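Home Tickets Guides My account Log out

Ticket 1738 - Humow boiler losing pressure overnight
Last updated: May 2023

Hi again, me with the boiler. I said I'd keep a running log on this ticket so whoever picks it up next doesn't have to ask me everything from scratch, so apologies for the length!

Quick recap. The boiler is a Humow combi, put in by Haleck in January. It ran beautifully to begin with, then I started waking up to a fault light and a cold bathroom. The gauge would read just under 1 when it had been sitting happily at 1.5 the evening before. I'd top it up with the filling loop, it would fire straight away, and the next morning we'd be back where we started.

What I've tried so far:

Bled every radiator in the house. The one on the landing spat out a lot of air (and a fair bit of black water on my socks), the rest were fine. Topped up after. Lost pressure again by morning.

Checked both ends of the filling loop. One valve wasn't shut all the way, so I got quite excited, but closing it made no difference.

Tied a freezer bag over the end of the discharge pipe outside, as your phone team suggested. Left it on for 2 nights. Dry as a bone both times, so I'm fairly sure it isn't the relief valve.

Kitchen roll under every radiator valve I can reach. This is where it gets interesting - the spare room one had a small brown ring on it after the second night. I've nipped the nut up a quarter turn and the ring hasn't come back, but the pressure still drops, only slower. It now takes 7 days to get down to 1 where it used to take one night.
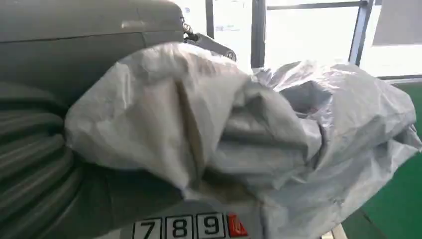
So I think I had two leaks and I've found the easy one. The other must be under the floor somewhere, and I really don't want to lift the hallway boards unless I have to. I did ring Haleck, who said to put a bottle of Tanui leak sealer in and see. But page 13 of your Flesow warranty booklet says additives have to be approved first, and I can't see Tanui on the list. Could somebody tell me yes or no on that before I pour anything in?

Also, does the expansion vessel need checking on a boiler this new? The gauge climbs to nearly 2.5 when the heating's on full and that seems high to me.

I'm home most mornings if you'd like to send an engineer. Please leave the ticket open, it got closed on me last time while I was waiting for a reply.

Back to tickets Add a reply Contact us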